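Sardale Two-Slice Toaster: My Review After 3 Months

I bought this toaster back in March after my old Clotell finally gave up in the middle of a bagel.
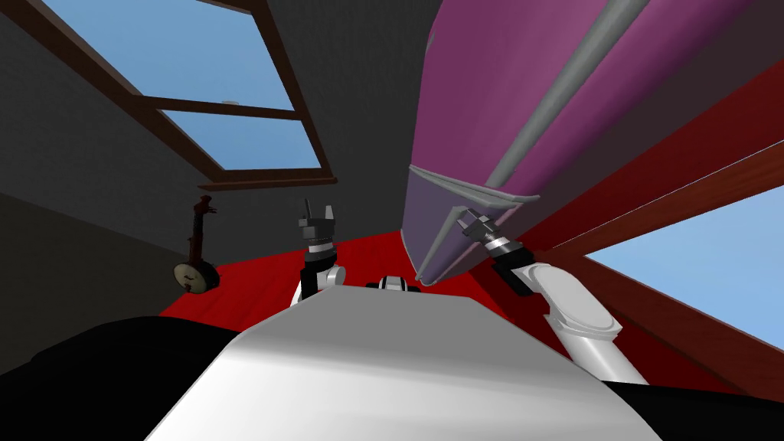

I'd had that Clotell since college, so I wasn't in a hurry to replace it, and then I went four mornings without toast and got in a hurry! The Sardale was on the shelf at Hekier for $31, which felt like the right kind of money for a thing that heats bread. The fancy Amoah next to it had a little window in the side and cost a whole lot more. I stood there way too long looking at that window.

So, the toast. It's good! The dial goes up to 6 and I keep it on 2 for regular sandwich bread, which comes out golden on both sides with just a bit of a pale stripe near the top. Sourdough needs more like a 4, and if the slice is from the middle of the loaf it sticks out of the slot, so you have to flip it and go again. My old one had the same problem and I guess I've just accepted that bakeries and toaster people don't talk to each other.

The bagel button works the way it should (toasts the cut side, warms the other). The frozen button is my favorite part. Waffles come out crisp all the way through – no cold spot in the center – and I've been eating a lot more waffles than I used to.

Now for the stuff I don't love. The lever is stiff. You have to push it down like you mean it, and the toaster is so light that it slides backward on the counter if you don't hold it with your other hand. The cord is short too. I ended up moving the coffee maker to the other side of the sink to make room by the outlet, and my husband still reaches for it in the old spot every morning.

The crumb tray pulls out from the back, so you have to turn the whole thing around to empty it. It also doesn't click when it goes back in. Mine fell out once when I was carrying the toaster to the table, and I was sweeping up crumbs in my socks at 7 a.m.

I emailed to ask if the tray was supposed to click, and Elikem Abugri from their support team wrote back the same afternoon. He said no, it just slides, but he offered to send a new one anyway. It showed up the next week and it fits a little tighter.

Would I buy it again? For the price, yep. If you've got deep counters and an outlet close by, you'll be happy with it. I'd skip the white one and get the gray, the white shows every fingerprint.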